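4. Recording a sorting set

This section covers recording demonstrations for the Zekon sorting study on the two-arm table. It assumes you have finished section 3 (homing and gripper check) and that both arms report ready in the Cerisis console. If either arm shows a fault, go back to 3.4 before you continue.

A set is 50 episodes of one task, recorded by one operator. The current release of the study data holds 2,344 episodes. Only episodes recorded under the rules below were kept, and sets that break them will be sent back.

4.1 Before you start

1. Check that the table frame is clamped and does not shift when you push on a corner.
2. Clear the area where the arms will travel. Leave baskets and other fixed items in the positions on your layout sheet.
3. Open the console and choose Record, then New Set. Enter the task code and your operator number.
4. Set the episode limit to 90 seconds. The default is 60, which is too short for this task.
5. Move each arm by its leader handle through its full reach. Watch the cables at the wrist as you do it.

CAUTION: A cable loop that hangs below the gripper can catch on a basket rim. If a loop drags, stop and re-tie it before you record. Do not hold it out of the way by hand while the arms are powered.

4.2 Laying out the bands

The first round of the study used a fixed layout. Policies trained on it did well on that layout and poorly on anything else. From the May revision on, the loose bands are scattered again before every episode.

1. Pick up the loose bands with the arms parked and the pedal released.
2. Drop them over the open part of the table from about hand height. Do not arrange them afterward.
3. If two bands land hooked together, drop those two again.
4. If a band lands outside the reach line, move it inside and leave it as it falls.

Note: Do not sort colors into zones to make the task easier. Mixed placement is the condition being tested.

4.3 Recording an episode

1. Take both leader handles and press the pedal once. The console shows a running clock.
2. Pick one band at a time and place it in the basket for its color group. Use the arm nearer the band unless the other arm is blocking it.
3. If you drop a band, pick it up again and go on. Recoveries are useful data and should stay in the episode.
4. When the last band is placed, park both arms and press the pedal again.
5. Mark the episode Good, Recovered or Discard.
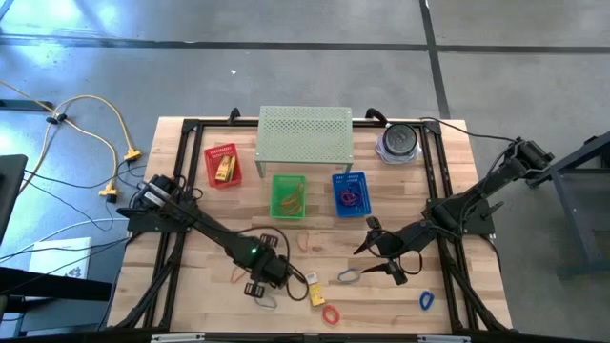 Use Discard only for a hardware stop, a tracking loss, or a hand entering the work area. A slow or clumsy episode is not a discard. In the Bhardwaj comparison, leaving out the Recovered episodes gave a policy that closed on empty air after a missed grasp and then went on to the basket as if it held something.

Rest for at least 2 minutes after every ten episodes. Tired operators tend to shorten the approach and come in at an angle, and the trained policy copies this.

4.4 Closing the set

1. Choose End Set. Wait for the file check to finish - it can take over 2 minutes on a full set.
2. Replay the first and last episodes and confirm that every camera view is present.
3. If the check reports dropped frames, note the episode number in the set log. Do not try to repair the file.
4. Park the arms, switch off arm power, and then close the console.
5. Copy the set to the Femard drive under the task code.

Training and the held-out test layouts are covered in section 5.

Section revised 27 February 2021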